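Home | Site Guides | Cell Operation | Changeover | Contacts
Print this page | E-mail this page

Plavis Sorting Cell – Operator Guide
Section 4: Working alongside the cell

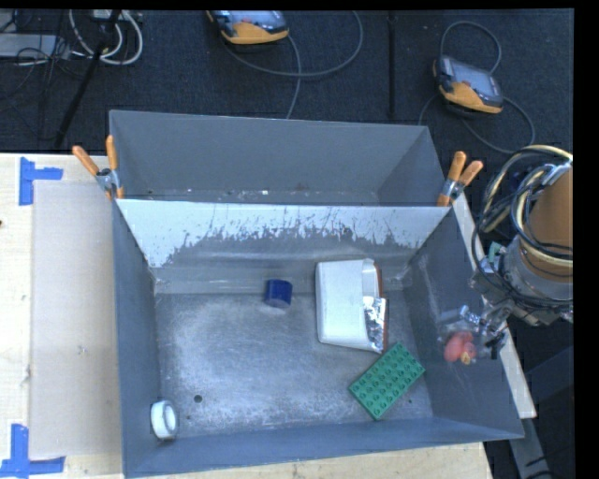
A reply to the April draft of this section, from the late shift at Weslow, asked whether operators would still be expected to sort by hand once the cell was running, and if so, who would decide when. It added that the earlier guide had told staff how to start the robot and had said very little on what their own job would be afterwards. Sections 4.1 to 4.3 have been rewritten in response.

4.1 What changes for the operator

At the Ikholm and Weslow sites, mixed items were until now picked from the bin by hand, at a target of 700 items per shift. That target is withdrawn for any person assigned to a cell. The operator prepares the bins, watches the picking, deals with items the arm has left, and keeps the record. Hand sorting continues at the manual benches, and the shift lead decides how many benches are open. An operator may not be asked to cover a bench and a cell at the same time.

Note: Time at a cell counts as bench time for grading and pay. Operators trained on the former Palacios line must still complete the 40-minute introduction.

4.2 Before starting

1. Check with the outgoing operator whether any fault remains open.
2. Confirm that the arm is stopped and that you have the control pendant for it.
3. Place the bins rim to rim and fit a spring clamp at each end of the shared edge. Pull each clamp lightly to test it.
4. Load no more than 25 items. Small parts, cartons and foil packaging may go in together.
5. Spread the items by hand over the bin floor. Items standing against a wall are harder to grip and should be moved inwards where there is room.
6. Step back behind the floor line and start the cycle at 50 per cent speed. Full speed may be selected by the shift lead only.

Caution: Do not reach into a bin while the arm is enabled, even if it is not moving. Press stop on the pendant and wait for the arm to come to rest.

Caution: Keep pendant cables off the walkway.

4.3 Items left in the bin

1. Allow the arm two further attempts at the same item.
2. Stop the arm and remove the item by hand.
3. Enter the item on the record sheet under "left by cell". Torn packaging is entered separately.
4. Restart from the pendant.

Note: The record sheet is used to adjust the cell. It is not used to assess the operator, and names are not entered on it – the shift letter is sufficient.

If almost all items in a load are being left, end the run and open a manual bench. The operator may take this decision without first consulting the shift lead, who should be told at the next break.

Continue to Section 5: Cleaning and end of shift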